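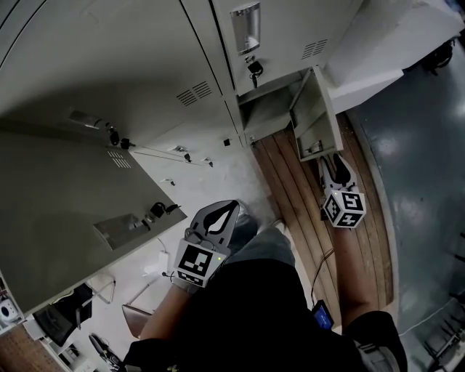

Metal lockers with keyed locks and vented doors.

Commuters using the Nindero transit station will be able to rent a locker by the month starting in October, the station's operator, Wekar, announced.

The company is adding 132 lockers on the lower level, next to the bike parking area. Most are meant for helmets, bags and work clothes, and 70 of them are tall enough for a coat or a folded stroller. Rent is $7 a month, with a refundable deposit for the key.

Philomena Quansah, who manages the station for Wekar, said requests for storage have come up in rider surveys for years. In the latest one, 921 people said they would use a locker at least once a week.

"A lot of our riders bike in and then take the train to Rathjen," Quansah said. "They don't want to carry a helmet all day."

Renters will sign up at the ticket office, which opens at 6 a.m. Each person may hold one locker at a time, and rentals renew automatically unless the key is returned. Food may not be left overnight.

Junaid Khattak, who commutes from Derano, said he plans to apply but would like to see daily rentals as well. "I'm only in the office twice a week," he said.

Wekar said it will look at short-term rentals next spring. Applications are open now at the ticket office.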